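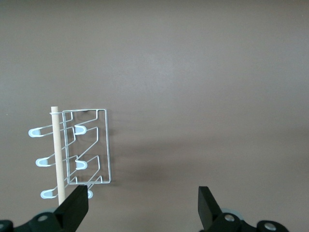 Home | Kitchen | Laundry | Storage | Sale | Contact

Skovura Over-Rail Wire Rack, White

Item 3278

Print this page | E-mail to a friend

The Skovura wire rack is a hanging rack for small kitchens, laundry rooms and closets. It is made of metal wire with a white coating and hangs from a rail, rod or sturdy wall hook. There are no screws or brackets in the box and none are needed if you already have something to hang it from.

We have carried the Skovura line at our Haverford store since we opened the housewares side. The wire rack is the item people come back for, usually after they have lived with one for a few months and found a second place that could use it.

What it holds

Customers use the rack for mugs, dish towels, measuring cups, keys, scarves and garden gloves. It is rated for 6 pounds, spread evenly. Please don't put the whole load on the end of one arm. The coating can take it but the wire will bend, and bent wire is not covered by the warranty.

Cast iron is too heavy. So are most full-size saucepans. For those, look at the Pulalthorpe pot rail, item 814, which mounts to the wall and is built for the weight.

Hanging it

Slip the hook over the rod and let the rack settle before you load it. The hook fits rods up to one inch thick. On a thicker rod it will sit on top without going all the way around, and we don't recommend that.

On a slick metal rail the rack may slide when you pull something off it. Loretta Tillman in our Hivbridge store puts a small rubber band on the rail on each side of the hook, and that has worked for the display there. Painted wood rods can show a mark after long use - wrap the spot with a bit of clear tape if that matters to you.

Leave enough room in front for whatever you plan to hang. Mugs stick out farther than people expect, and a cabinet door that clears the rack may not clear the mugs.

Care

Wipe with a damp cloth and dry. Mild dish soap is fine. Do not use steel wool or scouring powder. The rack is not dishwasher safe. If the coating chips, dry the spot and touch it up with white appliance paint before rust gets started.

The rack is for indoor use. A covered porch is fine in summer but bring it in by September.

Warranty and returns

Skovura racks carry a one-year warranty against defects in the wire and coating. Returns are accepted within 25 days with a receipt. The rack should be clean and unbent. Store credit only on sale items.

Ordering

Sold singly. Orders placed before noon go out the same day from Haverford. For larger orders, including shops and rental units, ask for Wanda Boateng at the Haverford counter. She can also tell you when the next shipment is due if the white is out of stock. The black version has been discontinued and we have no more of it - please don't order by the old catalog number.

Get our newsletter: new items and store hours, once a month. Enter your e-mail address to sign up.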